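Keeping a Hand-Held Gripper Pair in Working Order
Final report, Practical Maintenance module
Workstation: Daltska bench, position 2

1. What we were asked to do

The assignment was to take over one pair of hand-held grippers for a term and keep it usable. We were given the pair, a folder of notes from the previous group, and a box of spare pads and screws. The folder claimed that the pair "needs no regular adjustment." We did not believe that when we read it and we believe it less now.

The pair is used for sorting small soft goods out of a carton. A person holds one gripper in each hand and closes the jaws on an item. Nothing about this is difficult until the jaws stop meeting squarely, and then thin fabric slips, thick fabric twists, and the operator starts squeezing harder to make up for it. The squeezing is what wears the linkage.

2. Starting condition

When we received the pair, the left unit closed with its tips touching before the rest of the pads. The right unit had visible play at one outer pivot. Both had pads that were shiny along the top ridges. The previous log had three entries, two of them the word "fine."

We wrote our own check sheet. The old one, copied from a Plaletti service form, asked for things we could not measure with the tools on the bench, and we suspect earlier groups simply ticked the boxes.

3. Setup routine

Before each session:
Wipe both pads with a dry cloth and pick lint out of the ridges.
Close the jaws slowly on a strip of paper and pull. Repeat at the tip and at the base of the pads.
Touch each pivot screw with the driver. If it turns freely, stop and mark it.
Open and close the jaws 50 times with nothing in them, then check the screws again.

The last step was an argument in our group. I thought it was a waste of time. It did find a loose screw on two occasions, both on the right unit, so it stayed on the sheet, but two finds in a term is thin evidence and I would not want anyone to quote it as proof.

4. Pads

The folder recommended changing pads every month. We could find no basis for that number. Our first set was changed on schedule in October and the old pads, once cleaned, held the paper strip just as well as the new ones. After that we changed pads only when the paper test failed. We used one more set in the rest of the term.

Lint was the bigger problem. Fuzzy and knitted items leave fibers between the ridges, and a packed pad behaves like a worn one. I think a good share of the pads thrown away before us were only dirty.

5. Testing on soft items

Paper strips are convenient, but they are flat and all alike. We added a lift test with the kind of things the pair handles on the job: scrunchies, socks, small plush pieces. The scrunchie with lace trim became our standard item. It has gathered cloth, open lace and a smooth rounded piece all close together, so a jaw that closes badly has plenty of ways to go wrong with it. 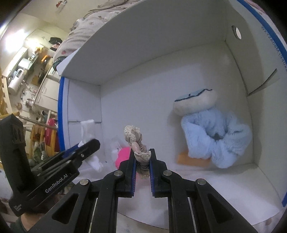
Lachlan Baxter read a draft of this section and objected that a lift test on a scrunchie shows nothing about jaw alignment, as a gathered piece of cloth will fill almost any gap and a badly set gripper could pass. He wanted the paper test to decide and the lift test dropped.

He is partly right. We set the left unit out of line on purpose and it still lifted the scrunchie in most tries. It did worse with a single layer of sock. We kept the lift test as a final check and moved the sock ahead of the scrunchie, but a pass on either one should not cancel a failed paper test. The draft had been vague on that point.

6. Pivot play on the right unit

This took up most of our repair time. We tightened the loose outer pivot, and it worked free again within a few sessions. Thread locker held longer. On the first try we used too much and the joint went stiff, so the screw had to come out, be cleaned, and go back in with a single drop.

The Nasrallah handbook in the workshop says a joint like this should be tightened until play disappears and then backed off slightly. "Slightly" is not a setting. We marked the screw head and the arm with a paint pen so that any movement shows up against the line. By the end of term the two marks still lined up. Whether that will last another term I can't say.

7. Results

We logged 39 sessions. Over the second half of the term the left unit passed the paper test every time. The right unit failed 3 times, each time at the base of the pads, and we never found out why. Cleaning fixed it twice. The third time it passed on a repeat with nothing changed, and I would treat that result with suspicion.

Our supervisor asked whether the routine had made sorting faster. We did not measure speed and had no earlier figures to compare with. The Brarkelmont group next door reports a large improvement from a similar routine, but they changed pads, screws and operators in the same week.

8. For the next group

Keep the paint marks. If you replace a screw, draw new ones.
Do the paper test at the base as well as the tip.
Clean before you replace.
Write down what you found, even if it is small. "Fine" does not help.
The spare screws are in the lid of the pad box, and the short ones do not fit the outer pivots.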